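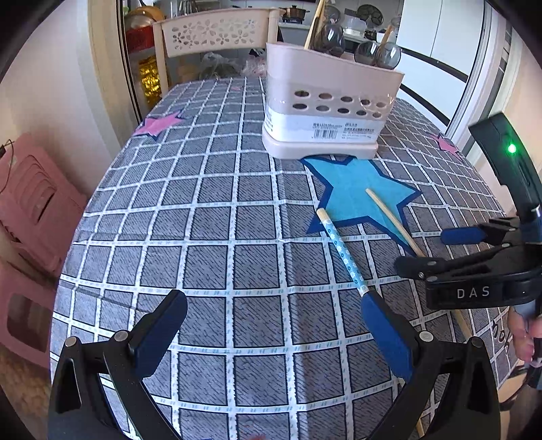
*Chopsticks on the checked tablecloth, with the pink holder at the back.*

# How to Sort and Refill a Chopstick Holder

You need the holder, a dish towel, a bowl of warm water and a little dish soap. Plan on roughly 20 minutes, plus drying time.

1. Take everything out of the holder and spread it on the table. If cups have ended up in there, put them back in the cupboard.
2. Lift the holder off its tray. Wash both, and push a corner of the towel through the oval holes.
3. Match the chopsticks by length and color. Plain wooden ones go together. Printed ones go in a separate pile.

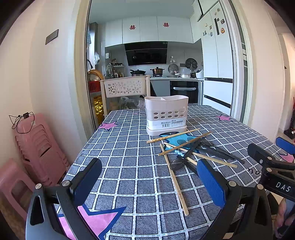 Marisol Cabrera wrote in to say that she soaks the product label in warm water before she does anything else. Hers came off in one piece, and a little cooking oil took care of the glue.

4. Check the wooden chopsticks for cracks, dark spots or a rough tip. Throw out the bad ones. An odd one that is still good can be kept for stirring.
5. Wash the spoons and wipe the handles down to the end.

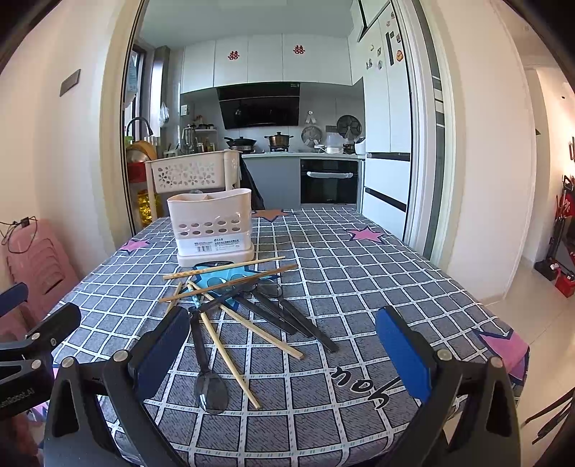

6. Let it all dry on the towel. Wood takes longer than plastic, so leave the chopsticks overnight if you can.
7. Put the chopsticks in one compartment, tips up, and the spoons in the other. Don't pack them tight.
8. Empty the tray every 2 days. In May, when our kitchen gets humid, I do it daily.

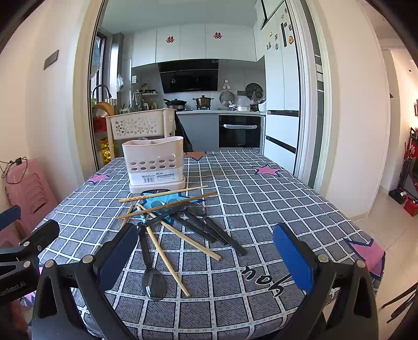 *Spoon, chopsticks and holder on the table, kitchen behind.*

Updated 2 Jun 2026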